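The repair shop should not have to beg for a part number

My toaster quit in March. The lever would go down and would not stay down. I took it to Solange Quintana's shop on Gendley Street, where she has been fixing small appliances for 19 years, and she told me it was the magnet that holds the lever, that she had seen the same fault many times, and that she could not get the piece. The company would not sell it to her. It would not tell her the part number either. It offered me a discount on a new one.

I paid her for her time and went home annoyed, and I have stayed annoyed long enough to write this.

There is a bill before the state legislature that would make companies sell parts and share repair manuals for phones, tractors and large kitchen appliances. I support it. My complaint is that it leaves out anything that sells for under $80. The reasoning, as I understand it from the hearing, is that people do not repair cheap things, so there is no point in burdening the makers of cheap things.

I think this has the order of events wrong. People stopped repairing cheap things when it became impossible to do so. My mother had one iron for my whole childhood. It was not an expensive iron. When the cord frayed, the hardware store had the cord, on a hook, in a bag with a price on it. Nothing about a cord has become more complicated in the years between then and now. What has changed is that the iron is sealed with screws no ordinary screwdriver fits, and the cord is not on a hook anywhere.

The cutoff also lands hardest on the people with the least money. A household that buys a $300 espresso maker will be protected under this bill. A household that buys a plain kettle will not, and that household is the one for whom a second kettle in a year is a real expense. If we are going to write a law about getting your money's worth, it seems strange to start at the top of the price list and stop before reaching most of what is in most kitchens. 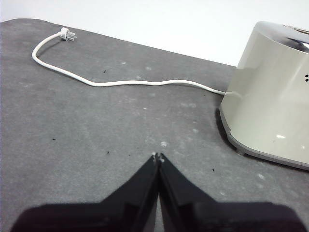
Maiara Meireles wrote to me after I raised some of this at the library meeting, and her objection was that parts are only half of it. She brought a blender to be fixed last year and the labor alone came to more than the blender had cost. You can pass any law you like, she said, and people will still do that arithmetic at the counter and walk out.

She is right about the arithmetic. An hour of a skilled person's time costs more than many small appliances, and it ought to. But a good part of that hour goes to things the law could fix. Solange told me she spends more time hunting for parts and guessing at how a case comes apart than she does on the repair. With a diagram and a supplier who answers the phone, a one-hour job becomes a fifteen-minute job. That is a different price at the counter.

There are also plenty of people who would do the work themselves. The repair evening in Wirkholm, which meets on the first Saturday of the month in spite of its name, logged 473 items last year. The ones they sent home unfixed were mostly waiting on a part that could not be bought. I don't offer that as proof of anything statewide. It is one town. But it is a town where people carried broken lamps and mixers across a parking lot in January, so I find it hard to accept that they do not care to have them fixed.

The manufacturers raise safety. Some of that is fair. I would not want my neighbor opening a microwave, and the bill could keep a short list of things that need a trained person. A lever, a knob, a crumb tray, a cord and a carafe are not on anybody's list of dangers. Neither is a part number.

They also say stocking parts for cheap models would raise the price. Perhaps it would, by a little. They could also use the same lever in more than one model, or go on using last year's. I would gladly pay a few dollars more for a thing that can be mended once or twice before it goes to the landfill, and I would like to be given the choice.

The bill comes back to committee after the recess. The change I am asking for is short. Strike the dollar limit, keep the exception for high-voltage equipment, and give small makers two years to comply. If your representative is on that committee, call the office, and tell them what broke and what you were told when you tried to get it fixed.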